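How to clean a textured worktop (and what to leave on the shelf)

Last updated 5/5/26

Textured worktops and desktops are sold as low-maintenance. I have lived with two of them and I don't believe it. A smooth top shows every smear, so you wipe it. A textured one hides the grime down in the dips until one day the light comes in sideways and you see what you've been making sandwiches on.

The method below takes an evening and uses things most people have in the cupboard. It is for laminate and other sealed man-made tops. If yours is natural stone, oiled wood or bare concrete, stop reading and look up that material, as some of this could mark it.

What you need

Washing-up liquid
Bicarbonate of soda
A soft nail brush or an old toothbrush
Two cotton cloths, one for washing and one for drying
A bowl of warm water
A torch

You do not need a "texture-safe" spray. I bought the Dasach Deep Grain kit after reading the label in the shop, 518 ml of it, and compared it with a squirt of washing-up liquid on two halves of the same top. I couldn't tell which half was which. The kit smelled of lemons, if that matters to you.

Step 1. Clear the top and get the crumbs off

Take everything off, including the things you think you never move. Brush the crumbs into your hand or use a vacuum cleaner with the soft brush fitting. Don't skip this and go straight in with a wet cloth. Wet crumbs turn to paste and the paste goes into the dips.

Step 2. Look at it properly

Turn off the main light, lay the torch nearly flat on the surface and shine it along. Greasy patches look shiny and dry dirt looks dull. Usually the worst bit is a band along the front where people lean, plus a ring near the kettle.

Pale colours are harder to judge than dark ones. Makers will tell you a pale grey "disguises everyday marks". It does, and the marks are still there.

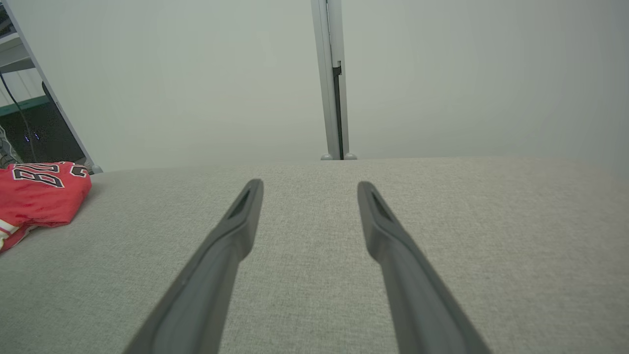
Light grey with a texture: check it with a low torch.

Step 3. Test a corner

Pick a spot at the back. Wash it, let it dry fully and look again. Colour on the cloth may be dirt and may be the finish coming away, so keep going gently until you know which. My first top was a Vendidura offcut with a printed pattern, and the pattern came off on a "kitchen strength" cleaner that claimed to suit all surfaces. It did not suit that one.

Step 4. Wash

One small squirt of washing-up liquid in the bowl. More soap means more rinsing, and soap left in the texture goes sticky and collects the next lot of dirt. I suspect half the tops people call stained are just badly rinsed.

Work on a patch the size of a tea tray. Wet it, leave it for a couple of minutes, then scrub with the brush in small circles. Change direction halfway through. Wipe, rinse the cloth, wipe again. Change the water when it goes cloudy, which on a neglected top will be sooner than you'd like.

Keep water away from joins and cut edges. If it gets into the board underneath, the edge swells and no cleaner will put it right.

Step 5. Treat what's left

Mix bicarbonate of soda with a little water until it's like toothpaste. Dab it on the mark, wait ten minutes, brush lightly and rinse. This is a mild scourer, so try it in your test corner first and don't lean on it.

Please don't add vinegar to the paste. The fizz looks busy, but the two largely cancel each other out and you end up scrubbing with salty water. And never mix bleach with anything, vinegar least of all.

Step 6. Dry it

Dry with the second cloth, pressing down into the texture as you go. Then get the torch out again. Any dull film is soap, so give that bit another rinse.

Things I wouldn't pay for

Melamine sponges. They work by wearing the surface away. On a textured top they polish the high points and leave shiny patches.

Steam cleaners. Fine on tiles. I wouldn't point one at anything glued.

Microfibre sold by the "split count". The Weremora cloth boasts 1137 loops per something or other and I was unable to find out per what. An old T-shirt did the drying just as well.

Sealing treatments. Gautam, the shop where I bought my second top, offered me a protective coating for £219. I asked what it protected against and was handed a leaflet saying "daily life". A sealed top is already sealed. I kept the money.

How often?

The leaflet with my top says to deep clean every 100 days, using their own product, naturally. I do mine in June and again around Christmas, with an ordinary wipe after cooking, and it looks no worse for it. If you fry a lot you may want to do the patch by the hob more often.

Still marked?

Pen, hair dye and turmeric can get into the finish for good. Try a cotton bud with a little surgical spirit in the test corner, with the window open and the hob off. If that does nothing after two goes, I'd put the bread bin over it.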